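Imprimer | Envoyer par e-mail

Journal de manip – Vedisley, 1 oct. 2019

Écris vite, le train est dans pas longtemps. Mal dormi, café à la machine du couloir, celle qui prend les pièces et garde la monnaie.

Les chiffres de la nuit sont tombés. 94 % de saisies réussies sur les objets connus, avec Killby complet, moyenne sur 5 graines. Content, méfiant aussi. En août on traînait loin derrière et la seule chose qui a changé depuis, sur le papier, c'est la façon de découper les démonstrations. Ça me paraît beaucoup pour un découpage. Relu le script d'évaluation deux fois avant d'ouvrir la boîte mail. Pas trouvé de fuite entre entraînement et test. Je regarderai encore demain à tête reposée.

Le principe, pour m'en souvenir quand je relirai ça dans six mois : on ne donne plus au réseau la démonstration entière. On coupe à chaque changement d'état de la pince (ouverte, fermée), on recale chaque morceau sur la position de l'objet, et on apprend les morceaux séparément. L'enchaînement vient après, par un petit module qui choisit le morceau suivant. Avant, une hésitation de l'opérateur au milieu d'un geste contaminait tout le reste. Maintenant elle reste dans son morceau et on peut la jeter.

1 792 démonstrations dans la base ce matin. J'avais l'idée idiote de m'arrêter à un chiffre rond, j'ai laissé tomber.

Remis les bras en route, recalibrage, le bras de gauche râle toujours un peu à l'init. Redémarré deux fois. Puis disposition étalée : tomate et orange collées l'une à l'autre à côté du chou, la fraise toute seule au milieu, les balles dans le bol transparent. Le contact tomate-orange m'intéresse, c'est là que la segmentation fusionnait les deux en un seul gros machin.
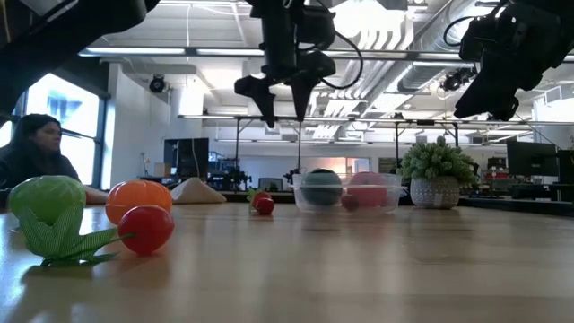

Après-midi : le bol

Changement de programme, on passe au cas encombré. C'est la partie de l'article qui fait peur. Sur table dégagée tout le monde sait faire, ou presque, et le relecteur nous le dira en une ligne.

Dans le bol, trois ennuis. Le plastique transparent d'abord – la profondeur renvoie n'importe quoi sur la paroi, des trous, des points qui flottent. Ensuite le recouvrement, les petits fruits calés entre les gros. Et la couleur, rouge sur rouge, le poivron et les petits fruits d'à côté que le réseau confond dès que la lumière tape un peu. Les fenêtres n'aident pas. J'ai demandé des stores au printemps, toujours rien.

Protocole : 10 essais par objet, ordre tiré au sort, un bras qui saisit et un second qui reste à côté et regarde avec la caméra du poignet. L'idée de la deuxième vue traîne dans mes carnets depuis Bornach, où quelqu'un l'avait lancée pendant la pause et où j'avais poliment hoché la tête. J'avais tort de ne faire que hocher. Vue de dessus seule, le doigt de la pince cache l'objet pile au moment où on en a besoin. De côté on garde au moins un bout du fruit visible.

Premiers essais ratés bêtement : décalage d'horloge entre les deux poignets, les images arrivaient en retard sur les positions. Une heure de perdue. C'était un paramètre dans le fichier de config, le vieux, celui que j'avais juré d'effacer. Effacé cette fois. On a tout relancer après ça et jeté la série du début. 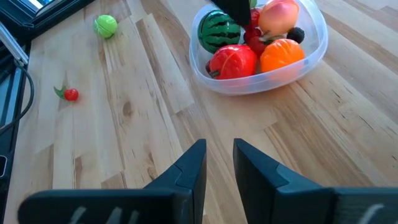

Essai dans le bol, vue du poignet. Un doigt noir au-dessus des fruits rouges, entre la pastèque et la pêche.

Noté à chaud, en vrac :
– la pastèque : ronde, la pince glisse si on vise trop bas. Viser plus haut, fermer plus lentement.
– le petit fruit noir à bosses : segmentation instable d'une image à l'autre, à voir avec Yap
– poivron : prise correcte quand la queue est du bon coté, sinon il tourne entre les doigts
– les pièces hors du bol n'ont pas l'air de gêner le choix de cible, à vérifier sur les journaux

Yap (notre script d'annotation, pour le moi futur qui aura oublié) a besoin d'une classe « partiellement caché ». Là on force l'annotateur à dire visible ou pas visible et chacun tranche à sa manière. J'ai comparé deux passes sur les mêmes séquences, l'accord est mauvais justement dans le bol. Donc une partie de ce que je prends pour des erreurs de Killby, c'est peut-être de l'étiquetage. Agaçant, et plutôt une bonne nouvelle.

Pas de chiffre pour le bol ce soir. Je refuse d'en écrire un dans le brouillon avant d'avoir les séries complètes, on s'y attache et après on le défend.

Question qui reste : est-ce que le gain vient du découpage ou du recalage sur l'objet ? Les deux sont entrés dans le code la même semaine, erreur de débutant. Il faut l'ablation. Découpage seul, recalage seul, mêmes graines, mêmes objets. La machine de calcul est libre cette nuit, j'ai mis découpage seul en file avant de partir. J'espère avoir bien changé le dossier de sortie. Pas sûr. Me connecter depuis le train.

À faire demain :
– recalage seul
– classe en plus dans Yap, prévenir les annotateurs avant et pas après
– carton contre les fenêtres si pas de stores
– câble noir à refixer, il traîne en partie sur la table
– répondre à Bornach pour le résumé, la limite c'est bientôt
– racheter du café

Train à quai, j'arrête là.

Imprimer cette page | Envoyer par e-mail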